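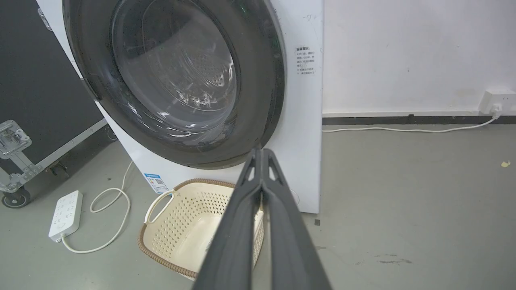
## Week 3: learning from wrist views

Last week we ended on the question Lok-yiu Kwok asked: if the arm never sees the whole room, how can it learn to open a door? Today's paper, from Raphaël Moulin's group at Narnholm, has a lovely answer, and I've been looking forward to this one!

**The method.** A person guides the arm through the task, and we record the wrist view together with the finger positions. The network (they call it Pliltau) sees the last two views and predicts a short run of moves. It carries out the first few, looks again, and predicts afresh. That looking again is the clever bit, as small errors get put right before they pile up.

**The result.** They collected 1,352 demonstrations and kept 964 after checking. Each task was then tried 100 times. Training on short runs beat training on single moves in every task, and the gap was widest for round doors, where the hand has to follow a curve.

**Things to argue about**

- Glass and shiny metal change a lot with a small shift of the wrist. Does the network learn the door, or the reflections?
- Mei-kuen Hsieh's point from the seminar: what did the rejected demonstrations have in common?

Before next time, read section 4 and sketch how *you* would pick the length of a run. Try 30 moves first and see what breaks.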